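Pumton Porch Screen Kit — Set-Up Guide
Section 4: Hanging the panels and the door

Read this whole section before you open the second carton. Sections 2 and 3 (floor track, corner posts) have to be done first. If the posts aren't plumb go back and fix them now, the panels will not forgive you.

Revised Sun 5 May. Replaces the older sheet packed with the Wulard kits. Same hardware, different step order.

Before you start

Two people for the panels. One can manage the door, just about.
Dry day, not much wind. A panel is a sail until it's clipped.
Clear the porch floor. Swing down, planters off, rugs rolled up.

You need:
Drill/driver, No. 2 square bit
Rubber mallet
4 ft level
Tape measure, pencil
Step ladder
Utility knife with a new blade
Spline roller (in the small parts bag)

CAUTION: Do not use an impact driver on the panel clips. They crack. Cracked clips are not covered.

4.1 Check your openings

1. Measure each opening top, middle and bottom. Write it down.
2. Measure both diagonals. They should match to within 1/4 in.
3. Standard panel is 1050 mm wide. Opening should be a little bigger than that, no more than 1/2 in.
4. Too wide? Use the filler strip, see 4.4. Too narrow? Move the post. Don't trim the panel frame, the corners are keyed and won't go back together.

NOTE: Older porches are almost never square. Start with the worst opening and work toward the house.

4.2 Hang the fixed panels

1. Snap four clips onto the top rail, two about a hand's width in from each end, the others evenly between.
2. Lift the panel, screen side out. Spline groove faces you.
3. Push the top edge up into the clips at a slant.
4. Swing the bottom in over the floor track and let it drop. It should go down with a clunk.
5. Helper holds. You check level across the bottom rail.
6. Low on one side — slide a shim under that side, no more than two shims stacked.
7. Drive the side screws, top first, then bottom, then middle. Snug only.
8. Go around and do the next one. Don't do final tightening untill every panel is up.
9. Final tighten, same order.

CAUTION: Keep fingers out of the floor track when the panel drops. Seriously.

NOTE: Panel won't clunk? Look for sawdust or a screw in the track. Vacuum it out, try again. Don't hammer on the top rail.

4.3 Hang the door

Decide on swing first. Out is better on most porches, you don't lose floor space. In only if there are steps right outside the door.

1. Lay the door flat on cardboard. Hinge side is the side with three factory holes.
2. Screw on the hinges, short screws into the door. Long screws are for the post, don't mix them up.
3. Stand the door in the opening on two scrap blocks. Gap at the bottom should be 3/8 in.
4. Mark the hinge holes on the post. Take the door away. Drill pilot holes.
5. Door back up, one long screw in each hinge, top hinge first.
6. Open and close it. Rubs at the latch side? Back off the bottom hinge and put a bit of cardboard behind it.
7. Happy with it — rest of the screws.
8. Latch plate goes on last. Close the door, mark where the tongue hits, then drill.
9. Closer tube: bracket on the post first, then the door bracket, then the pin. Turn the end screw a half turn at a time to slow it down.

NOTE: Vasiliu-type closers fit the same bracket holes if you would rather have the heavier one. The pin is longer so keep the pin that comes with it.

CAUTION: Door can slam in wind before the closer is on. Tie it or take it down if you stop for lunch.

4.4 Filler strips

Only needed if an opening came out too wide in 4.1.

1. Cut the strip to the height of the panel, not the opening.
2. Peel the tape. Stick to the post side.
3. Press hard the whole way down. Wait 20 minutes before hanging the panel against it.
4. Gap still showing? One more strip. Two is the limit. After that the post needs to move, sorry.

4.5 Small parts

Sort these before you go up the ladder. Clips, shims, short screws and long screws all look alike once they are in one bag. Something with dividers works best, Plotwood sells a tray, a muffin tin does the job too.
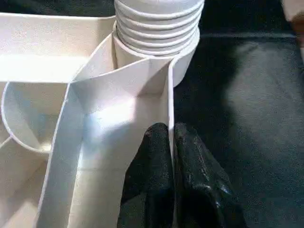 Fig. 4-6. White plastic organizer with compartments.

Leftover parts: you should have a few spare clips and one extra shim pack. Keep them. Clips get brittle in a few years on the sunny side and it's handy to have the same color.

4.6 Tighten the screen

1. Push a fingertip in the middle of each panel. A little give is right. Sagging is not.
2. Sagging: pull the spline out along one long side only, starting at a corner.
3. Pull the screen flat with your free hand, roll the spline back in. Short strokes with the roller.
4. Trim the extra with the knife, blade angled to the frame, away form the screen.

NOTE: Don't overdo it. Too tight and the side rails bow in, then you get a gap for bugs.

4.7 Final check

Every side screw snug
No daylight at the corners
Door latches on its own from a foot open
Scrap blocks and shims picked up off the floor

Do the screw check again in September, after the hot months. Wood posts move.

Questions on this section go to Seija Sjöberg at the Pumton parts desk. Have your carton label handy, and the opening sizes you wrote down in 4.1.

Go on to Section 5, Kick plates and trim.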